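Comparing two finger pads, part 3: small stuff on the rug

Vignesh Nair and I split the work for Fanstead again – he did the logging and I did most of the grabbing. After the tabletop runs in March we wanted the hand-held grippers working at floor level, so I opened the fingers wide and went for the black comb-like thing standing on the rug.

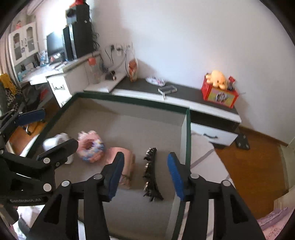
What we got

The blue pads did fine when I came in straight, and 15 tries was plenty to see that. Coming in tilted was a mess (my wrist's fault, mostly!). Vignesh wants softer pads next – I'd like to fix my aim first.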